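Home | Notebook | Pension tools | Contact
Print this page | E-mail this page

September, notebook, retirement estimate tool

Continued with the Clivlow staff scheme. Boglárka sent the corrected service records in the morning, and I loaded all 4,000 again from the beginning. Result: 3,702 members have a complete history. The others miss a start date or a part-time period, and I left them out of the estimate run.

Early retirement factor is still wrong for members who moved from the Öberg plan. The tool counts their transferred years two times. I checked one member by hand: the tool gives 2,889 a month, my sheet gives 621 less. I trust my sheet, but Boglárka Pálfi should look also.
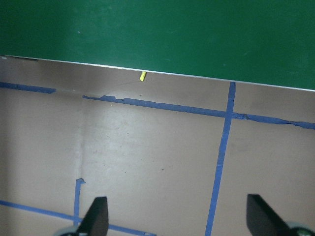 For the survivor's pension I used the old table, as the new one is not yet approved by Walside. Please do not send these figures to any member.

To do: ask Gøran Brekke which date Walside uses for the transfer. Run again after the answer.

Contact the notebook editors | © Brisirum | Back to top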